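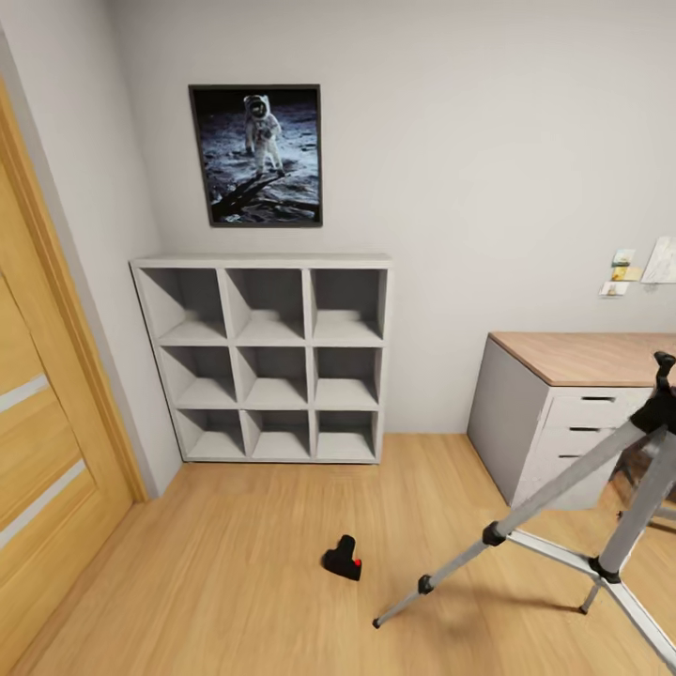 # How Does a Door Work?

You probably go through a lot of doors in one day. There is the bedroom door, the bathroom door, the front door, and then all the doors at school. Most of the time you only think about a door when it sticks, squeaks or slams.

A door has a simple job. It has to fill a hole in a wall and then get out of the way when someone wants to come through. People have been making doors for thousands of years, and the main idea has stayed the same.

## The parts of a door

The flat part that swings is called the **leaf**. The part that stays still around it is the **frame**. The two tall sides of the frame are called **jambs** (say it like "jams"). The piece across the top is the **head**.

Inside the frame there is a thin strip called the **stop**. When you close the door, the leaf bumps against the stop. Without it, the door could swing too far and bend its hinges.

**Hinges** join the leaf to one jamb. Look closely at an open door and you will see two metal plates with a pin between them. One plate is screwed to the leaf and the other to the jamb. The pin lets them turn. A light door inside a house may have only 2 hinges. A heavy front door often has more.

## Why the handle is far from the hinges

Try this with a door at home. Open it a little, then push it with one finger close to the handle. It moves easily. Now push it with the same finger close to the hinges, but keep your finger flat on the door and away from the gap. You have to push much harder.

A door is a kind of **lever**. The hinges are the point it turns around. The farther away you push, the less force you need. Your hand also has to travel a longer way, but most people don't mind that.

Never put your fingers in the gap on the hinge side. The door closes with a lot of force there, and it can hurt you badly.

## How a door stays shut

Turn a door handle while the door is open and watch the edge of the leaf. A small piece of metal slides in. This is the **latch**. A spring inside the door pushes it back out when you let go.

One side of the latch is sloped. As the door closes, the slope slides against a metal plate on the jamb and the latch gets pushed in. When it reaches the hole in the plate, the spring pops it out again. Click! The door is shut.

A lock is a bit different. It usually has a bolt with no slope, so the bolt can't be pushed back by the door. You need a key or a knob to move it.

## Why doors stick in summer

Wood takes in water from the air. In damp weather a wooden door can swell and get slightly wider, and then it rubs on the frame. When the air is dry, it shrinks again.

Manju Prajapati fixes doors in the town of Hollwood. July is her busiest month. "People ring me and say the door has grown," she says. "They're right, it has." She often tells them to wait a few weeks before they let anyone shave wood off the edge. A door that is cut in damp weather may have a big gap by winter.

## Is every wooden door solid?

No. Many doors inside houses are **hollow-core** doors. They have a thin skin on each side and mostly air in the middle, with strips of cardboard to keep the shape. They are light and cheap. Knock on one and it sounds a bit like a drum.

A solid door makes a duller sound. It is heavier, and it keeps out more noise.

## Words to remember

- **Leaf:** the part of the door that moves
- **Jamb:** a tall side of the frame
- **Hinge:** the joint that lets the door swing
- **Latch:** the springy piece that holds the door shut
- **Lever:** something stiff that turns around a point

*Written by Bernadette Conneely. Checked by Peadar Gallagher, 3 August 2025.*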